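Reading time: 1 min

Drokora animal bags for the playroom

We started carrying these because our own kids kept fighting over the first one, and I suppose that's as good a test as any. The chick is bright yellow, a thin cloth with a little shine to it, and the beak is a separate red piece stitched on — the eyes are printed.

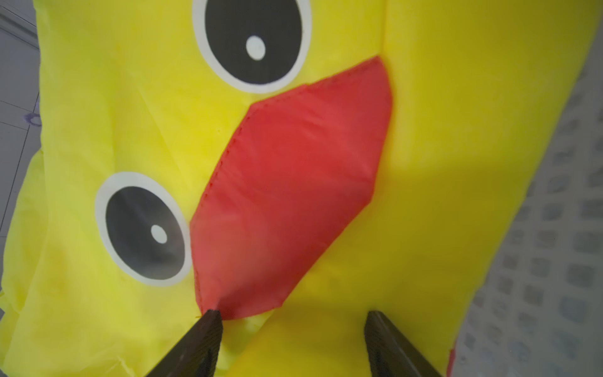

They fold down small enough for a coat pocket, and everybody in our house has a favorite. Mine is the green dinosaur with his big toothy grin. 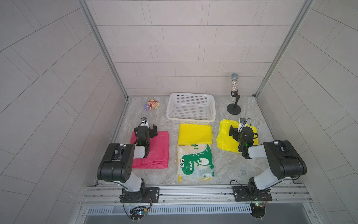 Wash them cool, hang them up overnight, and please skip the dryer! Orders over $60 ship free, and if you'd like a mixed set just write and tell us which animals you're hoping for.

Contact: Eduardo Barredo, Drokora | © Drokora | Back to top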